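Small drawers on the worktop: what is worth doing and what isn't

Most advice about desktop drawers comes from people who sell desktop drawers. I have kept sets of them on one worktop or another for years, and I'd ignore a good half of what gets printed.

Take dividers. The usual line is that every drawer needs them. Mine had them for a winter, and all that happened was that the screws got into the gaps underneath. A shallow drawer with one sort of thing in it needs no divider. A deep one needs a smaller box dropped in, and an old tin will do.

Labels are another matter. I was against them, mostly because the Grolla label kit costs more than the drawers it goes on. Masking tape and a pencil work just as well. Put the tape on the front edge, write what is in there now, and peel it off when that changes. If a drawer can only be labelled "bits", tip it out and start again.

A white tabletop shows up every dropped washer, and that is the best thing I can say for one. It also shows every smear. Wipe it with a damp cloth and a drop of washing-up liquid, then a dry cloth. I tried the Suvudano surface spray in December and could see no difference, apart from the smell.

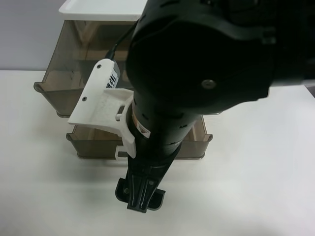 Drawers and a white tabletop. Leave working space in front.

Where the drawers stand matters more than what they are made of. Before you fill them, pull each one fully open and see what it bumps into. Mine went back twice before I found a spot where the bottom row cleared the vice.

Ming-te Hsieh wrote in to recommend candle wax on sticking drawers. I doubted it, having been let down by soap, which goes gummy and collects fluff. The wax has lasted so far. Rub it on the runners, work the drawer in and out a few times, and wipe off the crumbs.

Non-slip mats under the unit: skip the Stundeo ones, which curl at the corners. A piece of rubber shelf liner cut slightly smaller than the base holds just as firmly.

Heavy things go in the bottom row. Everyone says so and for once I agree, having had a full top drawer bring the whole lot down on my foot.

Glue does not belong in any of them. Stand it upright in a jar with the cap on tight.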